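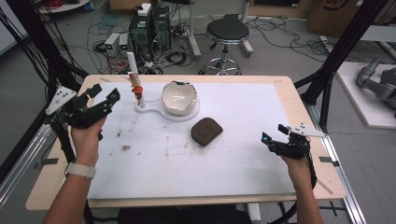

I've wanted to poke around the old Polleck pottery works ever since we moved to Faltmont, so when the open day came up on October 2, 2022 I was at the gate well before opening (with a thermos, because I know what these things are like). Seven dollars to get in and they throw in a scone!

The kiln shed was the big draw for me. Our guide, Nazmiye Karakaya, started there as a glaze mixer and she still talks about colour the way other people talk about their grandkids. The big kiln holds 3,090 pieces when it's fully stacked, and it takes days to cool before anyone can open the door.

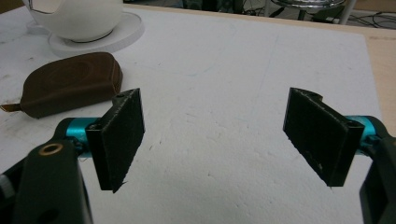

She let us dip a test tile each, and mine came out of the bucket looking like porridge – apparently that's normal before firing. They post them out to you afterwards, so I'll have to wait and see.

Lunch was from the Güler van out the front. Get the spinach one, and get it early, as the queue was silly by noon.

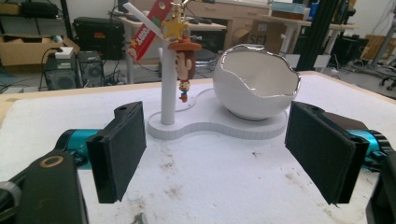 The white base with its two rounded lobes, on the tabletop.

I came home with a seconds mug from the shop and no room left in the cupboard. Parking is on the oval, and the 302 bus stops right at the gate if you'd rather leave the car at home.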